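Pince de préhension portative Fesside, modèle 5
Vendue à l'unité ou par paire, en stock chez Estedstead

On me pose la question presque chaque semaine au magasin : alors, les robots, ils rangent la cuisine, oui ou non ? Ma réponse courte, c'est « pas encore, mais ça vient par petits bouts ». Ma réponse longue, c'est cette fiche produit (vous m'excuserez, je suis bavard dès qu'on parle de pinces).

La Fesside se tient à la main. On fait le geste soi-même, avec deux doigts mécaniques à la place des siens, et on enregistre ce qu'on fait pour qu'un bras articulé puisse s'en servir ensuite. Je l'utilise depuis avril et j'y ai passé bien plus de soirées que prévu ! Au début on se sent très bête. Ouvrir un placard avec une pince, c'est retrouver ses mains de quand on avait trois ans, et puis le poignet s'habitue.

Mon exercice préféré reste la boîte de conservation en plastique, celle qui traîne dans toutes les cuisines. Parois lisses, coins ronds, couvercle qui dépasse un peu : rien de bien méchant pour nous, et un vrai casse-tête pour une machine. Trop serré, on déforme la boîte, trop mou, elle file entre les doigts.

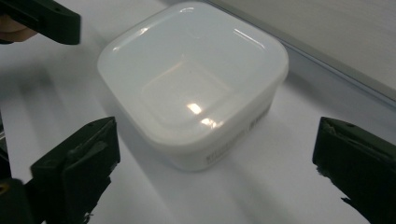
Doigts bien écartés de part et d'autre d'une boîte à couvercle.

Mon conseil : ouvrez toujours plus grand que l'objet et descendez droit avant de refermer. C'est tout simple, et pourtant c'est l'erreur que je vois le plus souvent chez ceux qui essaient la pince au comptoir. Ils visent juste, ils ouvrent juste, et ils poussent la boîte au lieu de la prendre.

Après la boîte, on passe en général aux paniers, et là je vous recommande franchement la paire. Un panier en fil métallique, ça s'accroche par une maille ou par le bord, ça pivote, ça glisse sur la table, et avec une seule pince on finit par lui courir après. À deux mains, on en cale un côté pendant que l'autre travaille.
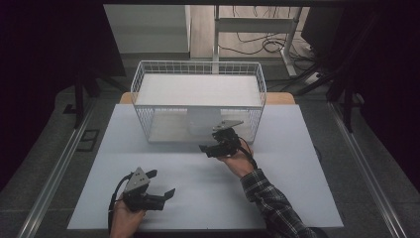

Le câble mérite un mot, tiens. Laissez-lui du mou, vraiment, et faites-le passer derrière le poignet avant de commencer. Avec la paire, ça fait deux câbles à surveiller, et j'ai déjà balayé un verre doseur comme ça (paix à son âme).

Ce qui marche bien aujourd'hui, d'après mes essais avec le bras Skosar : prendre une boîte, la poser ailleurs, la ranger dans un bac. Sur 100 prises de la même boîte, toujours au même endroit, j'ai eu 9 ratés, et j'étais ravi. Changez de boîte ou bougez la lampe, et le score dégringole. Plier un torchon ? Non. Vider un lave-vaisselle plein ? Encore moins. À l'atelier, trier des pièces qui se ressemblent, je commence à y croire.

Détails pratiques
Poids : 700 grammes sans le câble
Usage : main droite ou main gauche
Doigts : démontables, vendus aussi séparément
Compatibilité : bras Skosar, supports de table Gajewski
Garantie : 5 ans sur le corps, hors doigts

Les doigts s'usent, autant le savoir. Les miens ont pris des coups sur les bords et serrent encore très bien, mais commandez un jeu de rechange si vous comptez travailler tous les jours. Pour le support Gajewski, vérifiez l'épaisseur de votre plateau avant d'acheter, la mâchoire n'aime pas les tables épaisses.

Une hésitation ? Passez chez Estedstead avec votre boîte ou votre panier à vous, on fera l'essai ensemble.

Fiche mise à jour le 20 février 2022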